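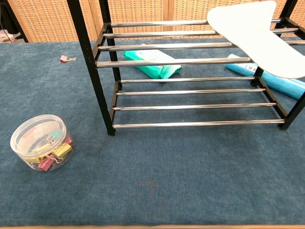 Software corner: the new perception stack meets chrome

If you have been following the Stodia branch since December, you know we promised a proper write-up once the rail tracker stopped crashing on startup. It has stopped crashing on startup! So here we go, and apologies in advance to anyone who came for the motor news, which is on the next page and is much shorter.

Quick catch-up for people who joined the list recently. Stodia is the planning and perception layer that sits on top of Estus, our low-level control package. Estus takes care of joints, limits and timing, and it has been boring for months in the best possible way. Stodia is where the arguments happen. It decides what is on the table, what can be reached, and which hand ought to do the reaching.

For the last two months the Otivton lab has been pushing it on clutter, and specifically on shoe racks. A shoe rack is a wonderful, terrible thing to give a depth camera. Polished rods throw back a bright streak along the top, the streak moves when the head moves, and the depth image fills up with holes exactly where you would like to have a solid edge. Our old segmenter handled this by deciding the rods weren't there. It would then plan a lovely straight path through them.

The fix we merged this month comes at it from the other side. Stodia now looks for long, thin, parallel highlights in the color image first, groups them, and asks the depth image for its opinion only near the ends, where the rods meet the black end pieces. Matte black isn't easy for depth either, but it is at least consistent from one view to the next, and consistency is what the tracker needs. Once it has the two ends it fills in a rigid cylinder between them and hands that to the collision checker as a real object. The cylinders are drawn slightly fat on purpose. You can set how fat in the config, under rail padding, and please do play with it, as we are still arguing about the default.

The other half of the work is what we have been calling "seen through" objects. Put a pack of wet wipes and a light blue tube inside a rack and every rod that crosses in front of them chops them into slices. The old code was happy to report each slice as a separate item. On one memorable evening it gave us 59 objects on a table that plainly did not have 59 objects on it, and then it tried to make a plan for every one of them (the log file is still on the server if you want a laugh). Now, when two pieces of the same color line up on either side of a tracked rod, Stodia proposes a merge and scores it. If the score is good the pieces become one item with a hidden strip in the middle. If it isn't, they stay apart until the head or the chest camera gets another view.

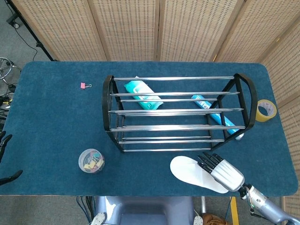
Which brings me to the two-camera business, my favorite part of the release. The chest view looks in low and catches things under the rails that the head view can only see between them. The head view has the whole table, edges and all, and both hands when they come in. Until recently we ran them as separate maps and picked whichever one was more confident, and that is a bad way to treat a camera that happens to be right. The merged map keeps both opinions for each item along with how old each opinion is. When an arm blocks one view, the map leans on the other one and lets the blocked one age gracefully instead of throwing it out.

Small loose things still give us trouble, I'll admit. A single pink binder clip on dark teal cloth is easy. A clear round container full of binder clips in several colors is a nightmare, as the tracker sees right through the wall and wants to report every clip as something it could go and pick up. Our current answer is a "contents" flag: once the container is recognized, anything detected inside its outline gets tucked under it in the tree and the planner leaves it alone unless you ask. It works nicely until somebody slides the container up against another object. Help wanted there!

Flat white pieces are the other sore spot. A shoe insole on the table is thin enough that the height filter used to eat it as table noise. The new filter works on outline as well as height, so thin items survive, but grasp planning for them is a separate problem. The hand has to come down almost flat, get a fingertip to the edge and close without pushing the thing away. We have a slow approach mode for that, where the last 30 millimeters run at a quarter of the normal speed and Estus watches the finger currents for first contact. It looks very cautious and I love it.

On the tooling side, the replay viewer has had a big cleanup. You can now scrub both camera streams together, pause, and see the object tree as it stood at that instant, with the merge scores printed next to each item. Click a rail and you get its cylinder. Click a hand and you get the plan it was following plus the 8 alternatives the planner turned down, with the reason for each. This alone has saved me more evenings than I want to add up. If a plan looks silly, please open the viewer before filing a report, and attach the exported clip if you do file one. A report with a clip gets looked at first.

For people running their own setups: the Tolentino message format has changed, so old logs need converting before the new viewer will open them. The converter ships in the tools folder. Run it on a copy. It also rewrites the time stamps so the two cameras share one clock, and if your recordings were made before we added the shared clock it will ask you for an offset. Guess, look at the result in the viewer, and guess again. Two or three rounds usually gets you there.

Next up is motion planning around a rack that has been tipped on its side. The cylinders carry over fine, but the reach map still assumes tiers stacked upward, and it gets very confused about which openings a hand could go into. There is a draft branch if you are feeling brave. Comments on the rail padding default are welcome there too, the bigger the better (the comments, I mean, the padding is big enough).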